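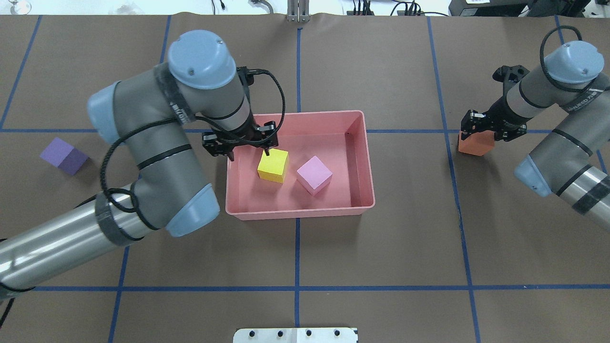 I finally have a system for the worktable, and it cost me less than dinner out. Brown paper goes down first, pulled tight and folded under. Then the tape. Mine is blue, and I run it in long lines both ways so the whole surface turns into boxes. When the foam cubes come out, each one can have a box to itself – purple way over on the left, orange out to the right – and the pink tub sits in the middle for everything else. The yellow and the light pink one are in it at the moment.

I bought the cubes in May from Dmytriv, the craft supply place out past the rail yard. They sell them in a bag of 200 in mixed colors, which is far more than I needed, but the small bag was almost the same price. Most of them are in the closet. I keep a handful out and swap the colors when they start to look dingy. Foam picks up every bit of dust in the room, and the light colors are the worst for it. A damp cloth works. Soap leaves them sticky, so I quit using it.

The paper comes on a roll from Trumby. Their thin paper wrinkled the first time I leaned on it, so I moved up to the heavier one. One sheet lasts me a couple of months if I don't spill anything. When it gets torn up I peel the tape, throw the whole thing out and start over. Start to finish that takes 90 minutes, and most of it is tape.

A few notes on the tape, for the two people who asked in the comments. Lay the long lines first. Press from the center out. Don't stretch it, or it will creep back overnight and you'll have little gaps at the ends. I don't measure much anymore. My line near the left edge runs at a slant and I have left it that way. The boxes still work fine.

I tried a vinyl mat before this, a Skirkel one with a printed grid. It was okay, but the squares were too small and the shine under the ceiling light gave me a headache by 4 in the afternoon. Paper is dull and flat and easy to look at. You can also write on it – I have phone numbers on my old sheets that I should probably copy down before they go in the recycling.

Next up is the shelf over the door. I have 10 more tubs stacked in the hall waiting for it, and I need to find out if the brackets from Vusberg will hold that many.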